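Stendale Base Cabinet, White, Rounded Top

Item 160 – floor-standing – ready assembled

Price: 499, delivery not included

The Stendale is our base cabinet for kitchens, hallways and laundry rooms where the furniture should look a little more classical. It has a white front with framed doors, a white top with a thick rounded edge, and at the corner a tall fluted pilaster which goes down to the floor. The handles are black. Customers who find an all-white cabinet too cold usually change their opinion when they see it with the black handles.

The design was made for us by Celina Górecki, who also made the Rosach sideboard and the Sisay wall shelf. She wished for a cabinet which could stand alone in the room and still have a finished side. For this reason the pilaster is included in the price and is not an extra part to order. The grooves are cut deep enough to remain visible after a second coat of paint, if you want one day to change the color.

Doors and drawer

The large doors have a raised rectangular frame. They meet at one vertical seam, with a bar handle on each door close to the seam, so both can be opened with two hands at the same time. The narrow drawer has a small knob in the same black. It is good for string, batteries, candles and the other small things which never find a place. Please do not use it for heavy tools. 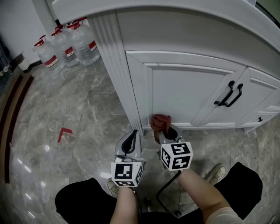 Can I wash the fluted part with the same cloth as the doors?
Use the same soft cloth, but go with the grooves from top to bottom and wring it out well first. For dust that stays in the grooves, a dry paintbrush of 20 mm works better than any cloth.

The cabinet stands on short feet. The space below is low, and most vacuum cleaners will not enter there. A thin duster or a folded cloth passes easily along the bottom edge. We recommend to do this whenever you wash the floor – dirty water likes to stay at the foot of the pilaster, and on white paint it leaves a gray line which is difficult to remove later.

Care

Warm water and a few drops of dish soap are enough for the top, the doors and the drawer front. Dry the surface after washing. Do not use scouring powder, steam or the rough side of a sponge. New dark cloths can lose color, so wash them separately before you use them on a white surface. The handles need only a dry cloth. If a handle becomes loose, open the door and tighten the screws from the inside with a hand screwdriver, never with an electric one.

Small scratches can be covered with the touch-up paint in the drawer. Shake the bottle well, put one thin coat, wait until the next day and look again before you put a second.

Delivery and placing

We deliver the cabinet standing, wrapped in blankets. Two people are needed to carry it, and they should hold it under the body and not by the rounded edge of the top. Please tell us before if there are stairs with a narrow turn. Sylvain Vidal plans the deliveries and will call you to agree on a time. In October the waiting time is longer because the workshop in Gurnenau closes for one week.

Guarantee: 3 years on doors, drawer and feet. Touch-up paint is included. Spare handles and knobs can be ordered one by one.

For questions about color samples, please write to Mireille Barbier at the Gurnenau showroom. Samples are free and you may keep them.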